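Shared Rooms, Cillamville House
Progress report to the Kassa Fund, second period
Prepared by Orysia Stetsiuk, house coordinator

1. What this report covers

In the first report I described how we got the rooms on the ground floor and what we planned to do with them. The present report is about the furniture, the kitchen and the clothes corner, and about the daily order in these rooms. The accounts are sent separately, in the same form as last time.

The grant was given so that people who come to Cillamville for a short time, for a course or for a first job, have one place where they can cook, sit and keep their clothes in good condition. In this period 188 persons signed the guest book at least one time. In the first period it was almost half of that, but we must remember that the rooms were then open only in the evening.

2. The sitting area and the kitchen

The largest purchase of the period was the corner sofa. We had three offers and we took the second cheapest. The cheapest one had a cover which cannot be cleaned with water, and with a kitchen in the same room this would be a mistake. The color was chosen by the house meeting. I wanted gray, but the meeting wanted blue, and I must admit that the room became more friendly.

The sofa stands opposite the kitchen counter, with the striped part of the floor in front of the counter kept free for walking. In the first weeks people moved small tables there, and it was difficult to pass with a hot pot. We agreed that nothing stands on the stripes, and this rule is mostly respected.

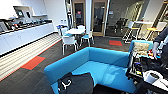 The blue corner sofa and the kitchen counter, ground floor.

The counter gives us more trouble than the sofa. The coffee machines and the dishes take a big part of the working surface, and when two people want to cook at the same time there is not enough space to cut vegetables. We discussed putting one machine away. The regular coffee drinkers were against, so for the moment all of it stays where it is, and we try to move the dishes to the upper shelf after washing.

Small things left on the sofa are a question which returns at every house meeting. Bags, jackets and little toys collect there during the day. The evening group now puts everything that has no owner present in one box near the entrance, and after two weeks the box is emptied. It is not a perfect system. Twice a person came for a thing which was already given away, and I had to apologize.

3. Cabinets and storage

We asked the Fund for 612 dollars for storage, and the whole sum is now used. It paid for cleaning and adjusting the white cabinets, for new shelves inside them and for labels. The doors were hanging badly when we took the rooms over. A carpenter from Hedport adjusted the hinges in one afternoon and showed two of our residents how to do it, so next time we will not need to pay for this work.

The long bar handles we kept. There was an idea to change them for something more modern, but they are easy to hold for older guests and for anybody with wet hands, and the money was better spent inside.

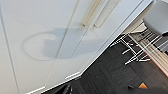
Page last changed: 16 October 2024

The dark floor near the cabinets shows every crumb and every drop. In the plan we wrote that it would be washed two times per week, and this was too little. Since September it is swept each evening and washed every second day. The lower trim of the cabinets must be wiped by hand, as the mop leaves a line of dust in the corner. We added this to the cleaning list, with the name of the person who does it that week.

Inside the cabinets each shelf has one purpose: dry food, cleaning products, bed linen, table linen. The linen shelf is still overfull. We received more donated sheets than we can use, and I would like to pass a part of them to the house in Hedport before winter.

4. The clothes corner

This is the part of the project which grew most. In the application it was written as "a rail for wet coats." Now it is also a place where people can borrow clothes for an interview, or leave a good jacket that they do not need any more. The work is coordinated by Jiro, who also made the borrowing list.

At the end of the period we had 16 garments for lending, and eight of them were out at the time of counting. Most often people ask for dark clothes in a simple cut. Colored pieces hang longer, but they are borrowed for family celebrations, so we do not want to remove them.

We stopped accepting wire hangers. They leave marks on the shoulders and they bend under a heavy coat. White plastic ones are used now, and dark clothes hang well on them. They get small scratches with time, but a scratched hanger does its work and we will not replace it for this reason.

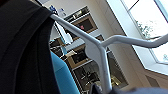
Jiro does not agree with me about the hangers, and asked that his opinion should stand in the report also. He writes that plastic is fine for shirts and light jackets, but that for winter coats we should buy wide wooden ones, even if it is only a few, and that he would prefer this to a second rail. "A coat that loses its shape will not be borrowed by anyone," he adds, "and then we keep it only for decoration."

I think he has a point about the winter coats, and I will ask for the price. The second rail is in my opinion still necessary. When wet coats hang near the lending clothes, the dry ones take the smell, and we had this problem already in the rainy weeks.

5. Next period

We plan to finish the following work:

A folding table for cutting and preparing food, to be put away after use.
A second rail, placed away from the first one.
Transfer of the extra linen to Hedport.
Washing of the sofa cover, with the date announced in advance to the residents.

For the folding table and the rail we do not ask for new money. The sum left under "small equipment" should be enough. If the wooden hangers are more expensive than expected, I will write to the Fund before we order them.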